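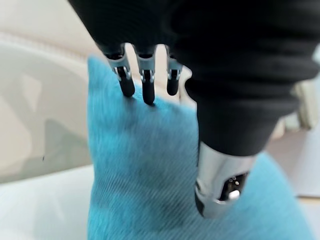 Chapter 4. Cloth Under Load

A fabric in use is almost never flat and almost never free of force. It is sat on, gripped, folded, wrung and stacked, and its behavior under these loads decides how long it lasts and how it feels. Chapter 3 treated the yarn as a single strand. The present chapter treats cloth as a sheet with thickness. Two kinds of load must be kept apart from the outset. A spread load, such as a book resting on a bed, acts over a wide area and mostly reduces thickness. A point load, such as fingertips pressed into a turquoise cushion, acts over a small area and also stretches the cover around each contact. The cover carries part of the force sideways – as tension in the cloth – and the filling carries the rest as compression. A stiff cover over a soft filling spreads the load further than a loose cover does.

4.1 Thickness and recovery

Thickness has no meaning unless the pressure at which it was measured is stated. A raised or looped surface gives one value under a light foot and a much lower value under a heavy one. The difference between the two is called compressibility. The part of that difference regained after the load is removed is called recovery, and it is reported with the waiting time.

Repeated loading lowers recovery. In the Iltov series used throughout this chapter, samples were loaded 300, 2,000 and 4,000 times, with 10 samples at each level. Most of the loss took place before the first reading. Problem 4.6 asks for a curve through these points.

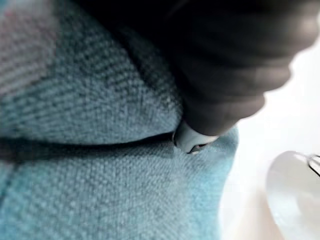
Figure 4.2. Light blue cloth with a pebbled surface, bunched into two rounded layers.

4.2 Bending and folding

A thick cloth does not fold to a sharp edge under its own weight. It forms a rounded bend, and the radius of that bend rises with thickness and with friction between yarns. Where layers rest on one another, the surface texture sets the resistance to sliding. Bending length, defined in Section 4.3, is measured on a single layer only.

Comments

Kyu-ri Hyun
Is the waiting time in 4.1 the same for all three levels? The table at the back lists only one.

Javiera Lucero
Same for all. It is in the notes to the table.

Roos Verhoeven
Problem 4.6 needs log paper – the linear plot is unreadable at the low end.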